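Learning From the Grasps That Fail

27 May 2025

When the Drindberg Institute began its bin-picking study in December, the research group expected the choice of camera to be the main question. According to Perihan Saraç, who leads the project, attention soon moved to the records the group had been throwing away.

"We kept the successful grasps and deleted the others," Saraç said. "That is common practice, and we had followed it for years. The failed attempts were treated as waste."

The method now under study, named Mushi, retains every attempt. Each one is stored with the planned grip point, the approach angle and the force readings taken as the fingers close. A model trained on the full set then ranks possible grips before the arm moves. The group collected 3,000 attempts on plain blocks, working in sessions of 200.

Blocks were selected because their shape is simple and their behavior in a bin is not. "A block in the open is an easy object," Saraç explained. "Put it near a wall, or at an angle to its neighbor, and the fingers have very few places to go. We wanted the difficulty to come from the bin."

In the final test series, the earlier model failed on 172 attempts that Mushi's ranking would have placed low on the list. Saraç was careful about what this shows. The comparison was made after the fact, she noted, and a live trial with both models is still to be completed. She also pointed out that ranking adds time to each cycle — a cost that a factory may not accept.

The institute's industrial partner, Gatel, has asked for results on mixed parts. Saraç said that work would follow once the block data had been checked by a second team at Mova, which will repeat 3 of the sessions with its own equipment.

"I would like them to find our mistakes before we move to harder objects," she said. "The records are complete, so they will have what they need to do that."

The group plans to release the data together with its notes on calibration.

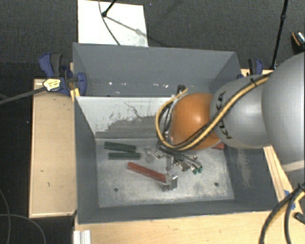
The robot arm at work in the block bin, Drindberg Institute.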